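ok thread bc people keep asking how the kidney thing is going

donated in July. left one. to my brother, who is now peeing like a champ and will not stop texting me about it

recovery notes for anyone googling at 2am like I did: the gas pain in your shoulder is REAL and it's worse than the incisions. walk. walk the hallway at Culbridge General till the nurses are sick of you

couldn't lift anything over 10 pounds for weeks. the cat is 15 lbs. she took it personaly

bills: his insurance covered surgery + my hospital stay. did not cover gas, parking, or me missing work. $717 all in. got $590 back from the Hosby Fund, form is two pages, keep every reciept
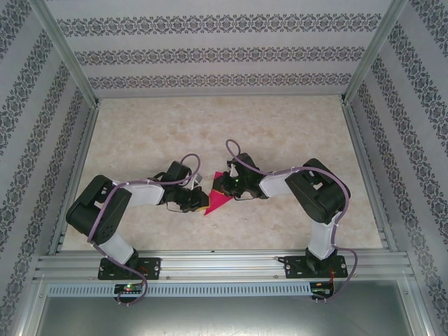 two arms, one little pink triangle

things I wish I'd asked before:
- who do I call at night (we had the wrong number on the fridge for a week)
- when can I drive
- do follow up labs have to be at the hospital. no! there's a draw site in Culham, 5 min from my house, was driving an hour for nothing

tired was the big one. like nap in the grocery store lot tired. weeks of it. then one morning just less

labs came back today, creatinine a bit up which they said to expect with one kidney. back in six months

he's back at work part time. still on a pile of pills, hates the one that makes his hands shake

if you're thinking about getting tested, ask for your own donor advocate, separate from the patient's team. you can back out whenever and they won't tell the family why

dms open, slow to answer, going to lie down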